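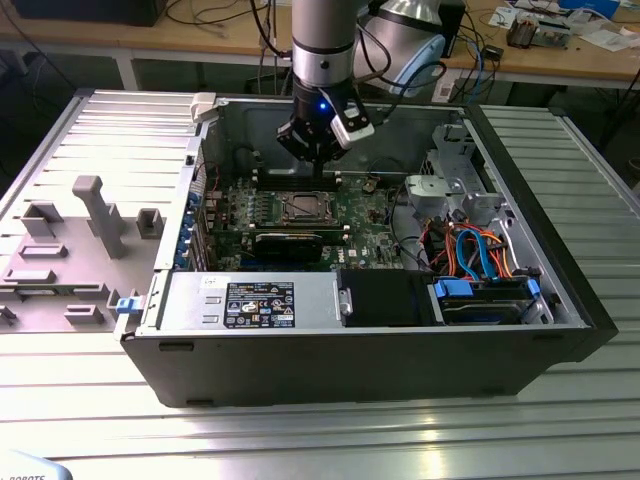
*Fig. 2. Tower on its side with the side cover removed, motherboard facing up.*

## Fitting the Dara 719 sound card

1. Shut down the computer, switch off at the wall and unplug the mains lead.
2. Hold the power button in for two seconds, then lay the tower on its side and take off the side cover.
3. Touch bare metal inside the case before opening the card's bag.
4. Choose a free expansion slot and remove the matching blanking plate. Keep the screw.
5. Hold the card by its edges and press it straight down until it sits level in the slot.
6. Refit the screw. Do not overtighten.
7. Replace the cover, stand the tower upright and reconnect the mains lead.

**Caution:** Never force the card. If it will not seat, lift it out and check the slot for dust or a trapped cable.

**Note:** Leave the onboard sound enabled until the driver is installed. The driver needs 100 MB of free disk space.

## First start

Set the output level to its lowest point before connecting headphones. Speakers go to the green socket, microphones to the pink. If no sound is heard, see *Faults*, code 719-2.

Stallov Audio, Misthorpe. Revised 27 May 2025.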